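Vesum workshop -- arm build log
Ticket: gripper drops out mid-move
Opened by: Shabnam Naqvi
Status: open

Fri 16 January
Arm stops on the third or fourth move and the controller reports lost comms. Power cycle clears it. Swapped the USB lead, same fault. Baud rate and servo IDs match the config file.

Sânziana Buzatu replied:
Check the cable slack at the wrist. Mine did this when the loop was too short and pulled on the plug.

Shabnam Naqvi:
Gave it more slack and re-crimped 2 connectors. Ran the strawberry and bowl test 20 times with 3 dropouts. Better -- still not right.

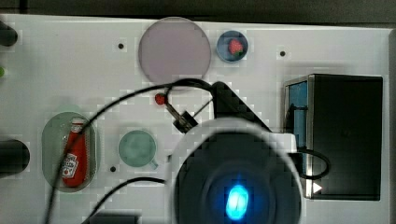
Does the speed limit need to come down while testing?
Leave it at 3000 until the wiring is sorted, then change one setting at a time.

Next: new wrist cable from Plendon, then rerun.

Recent tickets
Khattak power supply trips at startup
Flollonell bracket hole spacing
Homing switch reads open

This site uses cookies to keep you signed in. Accept / Settings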